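Flirkness Tabletop Handover Kit

Overview

The Flirkness Tabletop Handover Kit is a set of parts for building a two-arm work cell in a home workshop or a shared workspace. It is supplied without arms. The kit includes the end plates, the two-finger grippers, the wrist camera mount and the hardware needed to attach them to any light arm that accepts the Hekus bolt pattern. Builders are expected to supply their own table, frame and power source.

The kit is intended for small handling tasks, such as picking items out of a bowl or passing them from one gripper to the other. It is not rated for cutting, pressing or any work near a heat source.

Layout

The recommended layout places the two arms on opposite sides of the table, facing each other. Each arm must be able to reach the center of the table without fully extending. A dark, matte surface is advised, as bright reflections reduce the quality of the wrist camera view. Objects should be set out in the area both grippers can reach, and loose cables must be secured above the joints with enough slack for a full turn of the wrist. 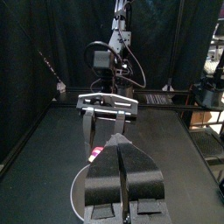

View from the wrist mount, with the second arm across the table and a bowl at left.

Fingers

Fingers are sold in pairs and are held by the base of the gripper. Each finger is wide at the base and narrows to a point. Tips wear with use and should be inspected before each session. A pair should be replaced when the points no longer meet evenly or when a small item slips during a normal grip. Dust may be removed with a dry brush. Solvents must not be used.

Specifications

Finger pair, part number: 588
Wrist camera mount, part number: 1304
Maximum load per gripper: 200 grams
Recommended distance between arm bases: 530 millimeters
Controller: Dunleavy two-channel board, sold separately

Installation Notes

Fasten each gripper base before connecting the cables. Run both arms at the lowest speed setting until the limits of travel have been confirmed – the grippers can touch at the center of the table if no limit is set. In shared workshops, the stop switch must be mounted where it can be reached from either side.

Ordering

The kit and all replacement parts are available through Rutiteo. Orders placed by schools and member-run workshops may be invoiced. Unused finger pairs may be returned in their original packaging. Worn or modified parts cannot be accepted.

Page last revised June 7, 2022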